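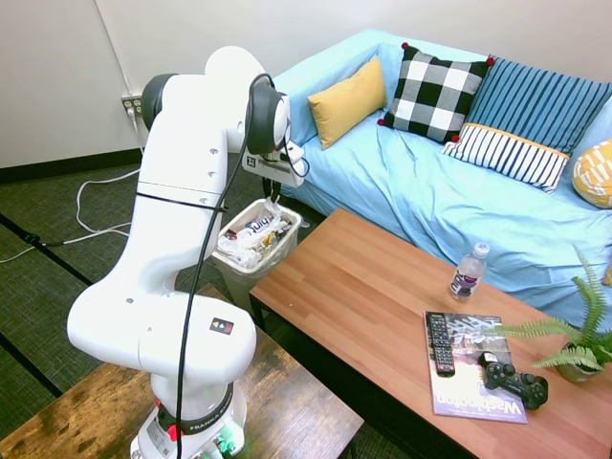
Franka-Arm der Projektgruppe über dem Papierkorb, im Greifer ein zerknüllter weißer Gegenstand. Daneben der Couchtisch der Wohnzimmerstation.

Studierende lassen Roboterarm ein Wohnzimmer aufräumen

Drerolow. Im Projektkurs »Greifen im Haushalt« der Hochschule Drerolow arbeiten 15 Studierende der Mechatronik und der Informatik seit Semesterbeginn an einer Aufräumaufgabe für einen stationären Roboterarm. Am Freitag, 10. Oktober 2025, stellte die Gruppe den Zwischenstand vor. Geleitet wird der Kurs von Johanna Hauser.

Die Aufgabe ist eng gefasst. Der Arm vom Typ Franka Emika steht auf einem Holztisch und soll leichte Abfälle greifen und in einen Papierkorb am Boden ablegen. Gegenstände auf dem benachbarten Couchtisch, darunter Fernbedienung, Spielcontroller und Zeitschrift, dürfen dabei nicht berührt werden. Eine Berührung beendet den Durchgang und wird als Fehlversuch gezählt.

Als schwierig gilt verformbares Material. Zerknülltes Papier und Folie haben keine feste Geometrie, ein hinterlegtes Modell hilft bei der Griffplanung daher wenig. Die Gruppe bestimmt den Griffpunkt aus einem Tiefenbild und korrigiert ihn kurz vor dem Schließen der Backen noch einmal. Am Greifer ist ein schwarz-weißer Marker angebracht, über den die Lage der Hand im Kamerabild abgeglichen wird. Die Software mit dem Arbeitsnamen Orell haben die Studierenden in 2 Module geteilt: Bildauswertung und Bahnplanung laufen getrennt und tauschen nur Zielposen aus.

Bislang wurden 236 Durchgänge protokolliert. Eine Erfolgsquote will die Gruppe erst nach Abschluss der Messreihe nennen. Die häufigste Fehlerursache ist nach Angaben von Thaddäus Tanner, der die Bahnplanung betreut, das Ablegen und nicht das Greifen. »Folie bleibt an den Backen hängen, der Greifer meldet aber geöffnet. Ohne Kontrollbild nach dem Loslassen merkt das System davon nichts«, sagte er. Ein solches Kontrollbild ist inzwischen Teil des Ablaufs, es verlängert den einzelnen Zyklus um nahezu 7 Sekunden.

Offen ist der Umgang mit einem vollen Behälter. Die Ablagehöhe ist derzeit als fester Wert eingetragen und muss von Hand angepasst werden -- eine Schätzung des Füllstands aus dem Tiefenbild ist in Vorbereitung. Auch durchsichtige Kunststoffe erkennt die Bildauswertung noch unzuverlässig, sie sind deshalb vorerst von der Wertung ausgenommen.

Im weiteren Verlauf des Semesters tritt die Gruppe mit dem Aufbau beim Hochschulwettbewerb Dondley in der Klasse »Haushalt, stationär« an. Dort gibt die Jury die Anordnung der Gegenstände erst vor Ort bekannt. Quelltext und Messprotokolle sollen nach dem Wettbewerb im Kursarchiv der Hochschule abrufbar sein.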